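Recording Voice at Home: Kitchen Table Tips for Audio Stories

Posted in: Sound & Listening / Home Studio / Tips
9 min read
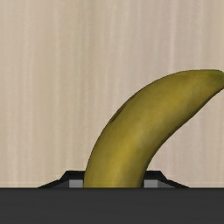
A banana, still a little green.

OK quick one, long overdue. People keep asking how we get the voices on the serial to sound like they're in a room and not in a shoebox. No studio. A two-bedroom apartment, a closet, and a kitchen. Most of what follows is household stuff. Use what you want.

THE ROOM

Closet first. Everybody says closet and they're mostly right. Full closet, though. Winter coats, sweaters, the lot. An empty one booms worse than the hallway.

Don't face the door. Face the coats, back to the opening, and hang a blanket behind you. Heavy one. Fleece throws do nothing below the hissy stuff.

Mattress against the wall -- works great, pain to move. I did it for one whole season and my shoulder still reminds me.

Kitchens are bad for narration and very good for scenes set in kitchens. Record the scene in there. Hard tile, cabinets, that slappy little echo. You can't really fake it afterward with a plugin, or I can't.

Bathroom for prison cells, stairwells, church if you don't push it. Take the towels out first. Shower curtain too.

THE FRIDGE

Unplug it. Put your car keys inside. Then you can't leave home without finding out you forgot to plug it back in. Old trick, not mine.

Same goes for the heat. Ours clanks in February like somebody's down there with a wrench, so winter episodes get recorded in short bursts between clanks. Write short scenes in winter, I guess.

Other things that hum: phone chargers, the aquarium, dimmer switches (turn all the way up or all the way off), the neighbor's dryer. The last one you fix with cookies.

MOUTHS

Clicky mouth is the worst thing to edit. Tart apple slices, and water at room temperature starting an hour before, not five minutes before. No milk, no cheese. Coffee is a fight I've stopped having with actors.

Yupin Thongdee, who plays both of the sisters for us, does a thing where she reads the first two pages at a whisper and then goes again at full voice. Warms everything up. We throw the whisper away. Once we kept it and it was the best scene of the year, so roll on it anyway.

Stomach noise is real. Feed people. Something boring, toast, rice. A hungry actor at 11 am will gurgle right through your big death speech.

No crinkly jackets, no bracelets. Check for keys. Corduroy is out.

SCRIPTS

Paper rustles. Put each page in a plastic sleeve and it rustles more, so no. Print on heavier stock, single sided, lay pages flat on a folded towel and slide them off to the left. Slide, don't lift.

Tablets are fine if you turn notifications off. Turn them off. I have a very tender goodbye with a ding in it.

Never split a speech over a page break. Costs you paper, saves you an afternoon.

HOUSEHOLD SOUND EFFECTS

Ones I use all the time:

Cornstarch in a leather pouch or a knotted sock -- walking on snow. Squeeze slow. Double bag it or your carpet will look like a bakery.

Celery, for bones. Wrap it in a damp dish cloth so it isn't so salad-y. Freeze for a drier crack.

Old rubber gloves, flapped. Birds, bats, one time an umbrella.

Cookie sheet held by a corner and shaken. Thunder, sure, but stand well back from the mic or it just sounds like a cookie sheet.

Baking soda and vinegar in a tall glass, mic above and off to the side. Acid, potions, a swamp. Cling wrap over the mic please.

Rice poured on foil for rain. Slow pour. Pour it through a colander if you want it patchy.

A rusty hinge screwed to a scrap board. Best thing in my box. I found mine on a gate somebody had put out for trash and have turned down 2 offers for it.

Cast iron lid dragged over brick = tomb. Outdoors only, ask me how I know.

Footsteps: do them in the shoes the charcter would wear, not your sneakers. Tray of gravel, tray of dirt, a square of leftover floor tile. Under-bed storage bins make good trays. Line them with an old bath mat so you hear the gravel and not the plastic.

MUSIC UNDER SPEECH

Short version: less, and quieter, and out sooner than you think. Pull the middle out of the music where the voice sits. If a line has a rhythm already let it alone, a drum under it just makes both sound late.

I like to bring music in on a breath and not on a word. Fade out under a noise, like a door or a kettle, and folks don't notice it left. A theme hummed by the actor in the closet often beats anything I've bought.

Check the mix on something cheap. I use the kitchen radio and then my phone flat on the counter with the tap running. If I can follow the plot while doing dishes it's done. If I can't I turn the voices up and leave teh rest alone.

KEEPING IT TIDY

Label cables at both ends, masking tape and a marker. Coil over-under. Bread bag clips hold the short ones.

Pop filter out of an embroidery hoop and old pantyhose, two layers. Wash it. Really. Warm water, dish soap, dry overnight. Smell yours now if you don't believe me.

Silica packets from shoe boxes go in with the mics.

Slate every take out loud. Scene, take, a clap. After more than 200 takes in a folder called "new new" I learned that one.

And record 7 or 8 seconds of nothing at the end in every room, everybody standing still, nobody reaching for the snacks. You'll need it to patch holes.

That's what I've got for now. Next time wind, and why I gave up on fans.

COMMENTS

Merle Tuhiwai
10 Oct 2018
The keys in the fridge!! Doing this. I lost a whole freezer of fish last summer over one monologue.

Jhun Espiritu
Bath mat under gravel is good. For sand I use cat litter, the fine kind, unused obviously. Sounds more like sand than sand does. Kind of dusty tho so mask up.

Kalkidan Kumsa
Disagree on the closet for two people. You end up both aiming at the same coat and it sounds like a phone call. We sit at opposite ends of the couch with a quilt over the back and it's much better for arguments. For narration yes closet.

Châu Kim
What do you do about upstairs neighbors? Mine bowls, I think.

Merle Tuhiwai
@Châu Kim write a ghost in. Or record at lunchtime, mine are all out then.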